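Comparar pinzas paralelas con bolsas de plástico fino

La bolsa es un buen objeto de prueba: se deforma, es translúcida y confunde a la cámara de cabeza. El procedimiento sirve para los dedos Karkik y Moulin.

1. Cuelgue una bolsa del gancho de la pared y deje otra en el suelo, junto a la papelera de malla.
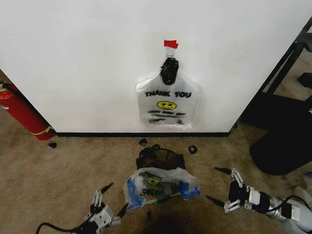
Fije la apertura máxima antes de teleoperar - el mismo valor en ambos brazos - y limite el ciclo a 170 segundos.

2. Acerque las dos pinzas a la segunda bolsa. Cierre primero una y mantenga la otra abierta hasta alinear las puntas con el borde.
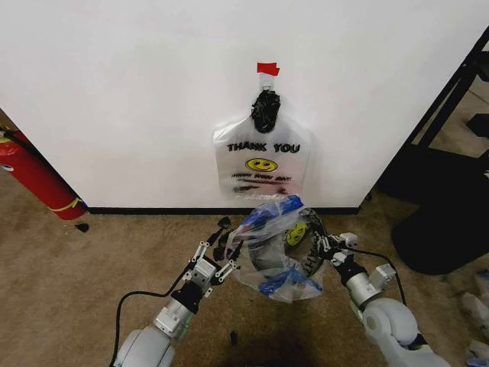

3. Anote agarres, deslizamientos y roturas en la hoja de Ususport. Repita con el otro juego de dedos.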